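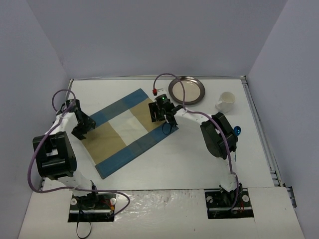 4. Results: what goes under the plate

4.1 Cloth comes first

The most striking thing in the Climonau diaries is how much people care about what lies between the plate and the table. We went in expecting to read about food. We got food, of course, but we also got page after page about cloth: who sewed it, which side faces up, which one comes out for soup and which one is saved for guests. Of the 306 households that finished the diary, 123 wrote about a placemat or table cloth in their very first entry, before they had said a word about what they ate!

Pieced cloth came up far more often than we had guessed from the shop records. Femach, the mill that once supplied most of the valley, sold plain lengths in a narrow range of colors, and people bought them and cut them up. A blue edge sewn around lighter panels was a favorite, and many diary keepers could still name the garment or curtain a panel had been cut from. One woman wrote that her mats were "the whole family's laundry in one place," a line we have been quoting to each other ever since.

Two reasons for piecing turned up again and again. The first was thrift, as earlier work on mill towns would lead us to expect. The second was looks, and here the diaries are a real delight. People wrote with great confidence about which colors make a plate stand out. Pale plates were said to look "lost" on white cloth and "at home" on tan, and a strong band of color at each end of the mat was thought to tell a child where the place begins and ends. A setting of this kind, a round plate with a dark rim and a pale center on a mat of blue, tan and white fabric, can be seen in Figure 2. 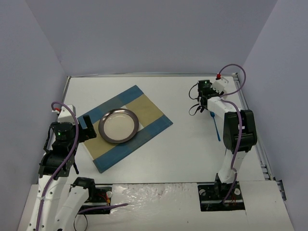 Where the mat belongs was a livelier question still. Older diary keepers nearly always wanted it square to the table edge. Younger ones were happy to turn it, above all on small round tables, where a straight mat leaves its corners hanging in the air. We coded these remarks under the Ellent scheme (Section 3.2), which separates a rule a person states from a rule the same person follows. The gap between the two is wide and often very funny. A man who called turned mats "a sign of a house in a hurry" reported turning his own on most mornings in March, when he ate breakfast by the window to catch the sun.

4.2 Forks, spoons and the matched set

Cutlery drew 322 separate remarks, and almost all of them deal with matching. We had thought of matching as a formal habit that would fade at weekday meals. The diaries say otherwise. People who ate alone, standing up, from a bowl, still told us they hunted through the drawer for the right spoon. Color has given this habit a fresh push. Steel in the plain finish was the norm for the older half of our group, but colored metal is now common in newer homes, and its owners talk about it with real warmth. Figure 3 has a fork and spoon in a glossy blue metallic finish, the color named most often by those under thirty.

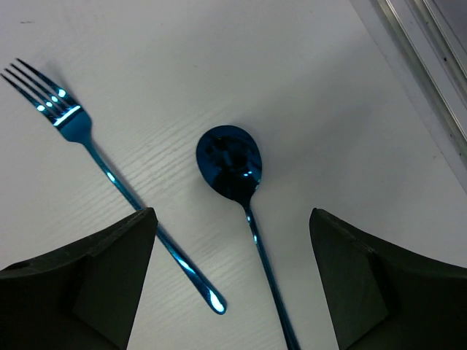

We were especially pleased to find that cloth and cutlery are chosen together. Tuominen's early account of the valley treats them as separate purchases, made at different times and by different members of the household, and for the years it covers that may well be right. In our diaries the link is strong. A household with blue in its mats was more likely to want blue somewhere else on the table, whether in a handle, a cup or a strip of ribbon around a napkin. Several people described buying the cutlery first and then sewing a mat to suit it, the reverse of the order we had built into our own question sheet.

This last point led us to reread the early entries with the question turned around, and the follow-up interviews in Section 5 take it as their starting place.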